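Institut Radberg - Formation aux métiers de l'entretien du linge
Module 2 : Mise à plat, lecture et pliage des hauts en maille
Support de cours remis aux stagiaires
Unité rédigée par le site d'Ullcombe

1. Objet de la séance

La présente séance porte sur le traitement manuel du tee-shirt à manches courtes, depuis son arrivée sur la table jusqu'à sa mise en pile. Elle fait suite au module consacré au tri et suppose acquises les notions de sens du fil, de droit-fil et d'endroit de la maille. Les stagiaires qui n'auraient pas suivi ce premier module se reporteront au lexique distribué en début de cycle.

À l'issue de la séance, le stagiaire doit être en mesure de reconnaître l'orientation d'un vêtement en vrac, de le mettre à plat sans l'étirer et de le plier selon la méthode dite Odeck, en usage dans l'établissement. La méthode Shehu, destinée aux pièces longues, fera l'objet du module suivant et n'est mentionnée ici que pour comparaison.

2. Le plan de travail

Le pliage s'effectue sur une surface plane, stable et dégagée. La table est garnie d'une étoffe tendue, de teinte unie et de préférence sombre. Un revêtement textile retient légèrement la maille et limite le glissement de la pièce lorsqu'on en rabat un côté. Un plateau nu et lisse oblige au contraire à maintenir le vêtement d'une main, ce qui ralentit le geste et favorise les faux plis.

L'étoffe de protection est changée dès qu'elle présente des peluches ou des traces. Ses propres plis doivent être chassés vers les bords avant chaque série. Un pli de nappe placé sous le vêtement fausse l'appréciation de la planéité et conduit fréquemment le débutant à reprendre une pièce pourtant correctement étendue.

La couleur de l'étoffe n'est pas indifférente. Le contour d'un vêtement clair ou vif se lit sans effort sur un fond vert foncé, bleu nuit ou anthracite. Pour les pièces noires ou marine, l'atelier tient à disposition des étoffes écrues.

3. Lire un vêtement en vrac

Avant toute manipulation, il convient d'observer la pièce. Un tee-shirt sorti du bac ne présente presque jamais une forme reconnaissable : il est replié sur lui-même, une partie de l'envers est parfois apparente, et les manches se confondent aisément avec un angle de l'ourlet inférieur. Saisir l'étoffe au hasard revient le plus souvent à resserrer le froissement.

On recherchera successivement les repères suivants.

L'encolure. Le bord-côte forme une bande plus épaisse que le reste de la maille. C'est le repère le plus sûr, y compris au toucher.

L'étiquette. Cousue le plus souvent au milieu du dos, elle indique à la fois le haut de la pièce et l'envers.

Les coutures latérales. Elles relient l'emmanchure à l'ourlet et permettent de séparer le devant du dos. Certains modèles tubulaires en sont dépourvus.

Le motif imprimé. Lorsqu'il existe, il désigne en général le devant. Un motif visible en partie seulement signale que l'étoffe est rabattue à cet endroit et qu'il faudra l'ouvrir de ce côté.

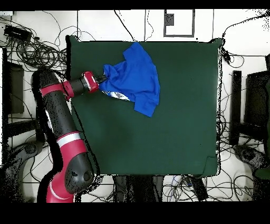 Figure 1. Tee-shirt bleu vif en vrac sur étoffe vert foncé, saisi par son bord gauche. L'imprimé blanc et bleu reste en partie dissimulé par un repli.

Le cas de la figure 1 est représentatif des difficultés du premier exercice. Un pan arrondi s'étend vers le haut de la table, et l'on ne peut affirmer au seul coup d'œil s'il s'agit d'une manche ou d'une portion d'ourlet. Dans une telle situation, le stagiaire s'abstient de conclure. Il soulève le pan, cherche du doigt la couture d'emmanchure et ne poursuit qu'une fois ce point établi. L'imprimé, en bas à gauche de la pièce, constitue un second indice, à exploiter après le premier.

4. La prise

La prise se fait au bord de l'étoffe, entre le pouce et l'index, sur une faible largeur. Une prise trop large entraîne plusieurs épaisseurs à la fois et déplace l'ensemble du vêtement sans l'ouvrir. Une prise trop fine, à l'extrême bord, marque la maille et peut à la longue déformer l'ourlet.

On vérifiera, avant de soulever, le nombre d'épaisseurs tenues. Ce contrôle s'effectue en faisant rouler l'étoffe entre les doigts. Les deux épaisseurs du devant et du dos glissent l'une sur l'autre ; une épaisseur simple n'offre aucun jeu.

La traction s'exerce à l'horizontale, lentement, vers l'extérieur de la table. Il est proscrit de secouer la pièce au-dessus du plan de travail : le geste disperse les fibres sur les vêtements voisins et, pour les mailles légères, allonge l'encolure.

5. Mise à plat

a) Ouvrir les replis un à un, en commençant par celui qui se trouve sur le dessus.

b) Identifier l'encolure et l'orienter vers le bord de table opposé à l'opérateur.

c) Placer le devant contre l'étoffe, dos apparent.

d) Écarter les manches et aligner les coutures latérales.

e) Lisser du plat de la main, du centre vers les bords, sans appuyer sur l'imprimé.

Les sérigraphies épaisses demandent une attention particulière. Elles ne doivent être ni frottées ni pliées en leur milieu lorsque le format du pliage permet de l'éviter.

6. Pliage selon la méthode Odeck

Le vêtement étant à plat, dos apparent, on rabat le premier côté vers le centre, suivant une ligne qui part du milieu de l'épaule et descend jusqu'à l'ourlet. La manche est ramenée sur ce pan de manière à ne pas en dépasser le bord. L'opération est répétée de l'autre côté. On remonte ensuite l'ourlet jusqu'à mi-hauteur, puis on replie une seconde fois vers l'encolure - sans tasser l'étoffe - avant de retourner la pièce.

Le motif se présente alors sur le dessus, centré ou légèrement au-dessus du milieu selon la coupe. Les bords sont parallèles et aucune manche n'est apparente.

La méthode Shehu diffère par l'ordre des opérations, l'ourlet étant remonté avant le rabat des côtés. Elle ne doit pas être employée pour les tee-shirts au cours de l'évaluation.

7. Défauts courants

Encolure décentrée : les deux rabats n'ont pas la même largeur. Reprendre à l'étape du premier rabat.

Manche dépassante : la manche n'a pas été ramenée sur elle-même.

Épaisseur irrégulière : un repli subsiste à l'intérieur. La pièce est rouverte entièrement et remise à plat.

Imprimé cassé : le pli transversal passe au milieu du motif. Déplacer le premier pli de quelques centimètres.

8. Travail demandé et évaluation

Chaque stagiaire traite individuellement une série de 40 pièces, prélevées sans tri préalable. Les pièces sont examinées sur la pile, puis rouvertes par sondage. La qualité de la mise à plat compte autant que l'aspect final, et la vitesse d'exécution n'est pas notée dans ce module.

Les stagiaires conservent ce support pour la séance d'août, au cours de laquelle seront abordés les polos et les chemises. Lecture préparatoire : manuel de l'atelier, page 84 et suivantes.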